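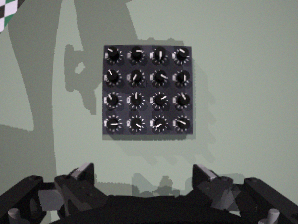 *Knob panel, gripper camera. 4x4, ticks and pointers.*

Sunday, late. Still on the Skalleseo task pack, the trial license. Question from Imre: do we buy or keep building our own boards in sim.

Knob asset is the good one. Pointers all at different angles, tick marks hold up close. The pale marks next to each dial are mush from here, can't read anything. Ask Kirbridge if theres a sharper texture.

Quote is 1,570 for the full pack, 226 for the boards only. Boards only gets us the pegs, knobs and hole block, so probably that.

Peg board: pegs short, rounded tops, same 4x4 layout. Want to check colliders seperately before anybody trains on it. 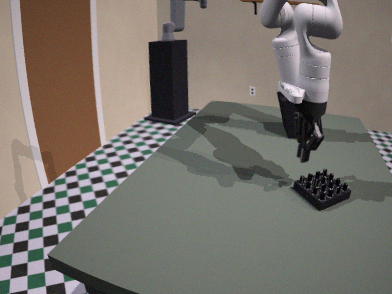 ## Hole block

Same footprint would be nice, haven't measured. Rims have a bit of shine, holes read fine from the high camera. Shadows on the table are heavy though, overlapping and kind of steppy at the edges.

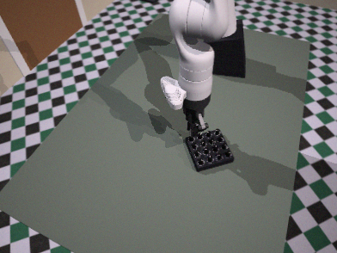

Light settings are in the scene config, line 11 on. Try one lamp off. Barnabás wants 9 seeds per board before we answer Kirbridge, I'll queue them tonight.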